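Idun Holmgren had the kettle on before I'd got my second boot off, and by the time I found the kitchen she was already halfway through a story about her grandmother's sourdough, which was not what I had come to ask about, though I was very glad to hear it. I had come to ask about rye, and about how a woman who spent most of her working life doing the accounts for a ferry company ended up growing eight kinds of it on a slope above Brekke.

"I blame the radio," she said, cutting me a slice of something dark and heavy. "There was a man on one morning talking about a rye his family used to sow in the ashes after burning off the spruce. He said it grew taller than he did. I thought, well, I should like to see that, and I wrote to him, and he sent me an envelope with 418 grains in it. I know because he'd written it on the front, in pencil. He must have sat there and counted them!"

She sowed them that first summer in a bed meant for leeks. Most old ryes of this sort want a great deal of room, and if you give a single grain enough space it will send up stem after stem until you have a thing more like a bush than a blade of grass. Idun hadn't been told this. "I put them in like carrots," she said. "Nose to tail. They were miserable, poor things, and half of them lay down in the first wind. But the rest stood up, and they were over my head by July, and I used to go out in my dressing gown just to stand next to them."

The envelope led to a jar, the jar led to a sack, and the sack led to a difficult conversation with her brother about the lower field, which had been down to grass for as long as either of them could remember. He gave way in the end, on condition that he could keep the top strip for his sheep. Last year the field gave her 1,908 kilos of cleaned grain, and the year before that 2,445, and she is quite cheerful about the difference. "It rained," she said. "It rained all through the flowering, and rye needs the wind to carry the pollen about. You can't go round with a paintbrush."

Her milling is done on a small stone mill she calls the Tikier, after the maker's name on the hopper, and which she bought from a baker who was giving up. It is slow and very loud. She likes to grind in the evening, a little at a time, and she is firm that the flour should be left for a few days before anyone bakes with it, although she admitted she had made my loaf with flour from the night before.

I asked what she would tell someone who wanted to start, and she thought about it for so long that I ate another slice.

"Sow earlier than you think," she said eventually. "And don't feed it. People are kind and they want to give it muck, and then it grows soft and falls over. Oh, and ask for seed from somebody close by. Mine sulked for two years before it got used to us."

There is more to come in May, when the winter rye starts to move again and she'll have seed to swap with anyone who writes. I went home with a bag of flour under each arm – and the heel of the loaf in my pocket, which didn't survive the journey.

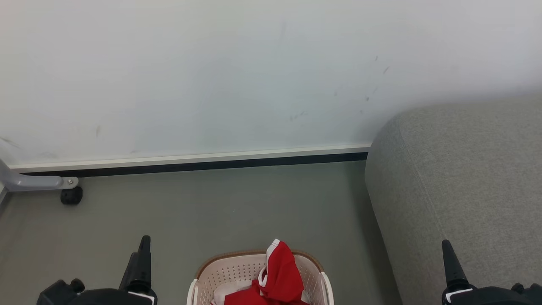
Ruth Quintero wrote to say that hers sulked for three years, and that what finally brought it round was sowing at midsummer and letting the sheep graze it once in the autumn before the snow. She wondered whether Idun's brother might be talked into lending his.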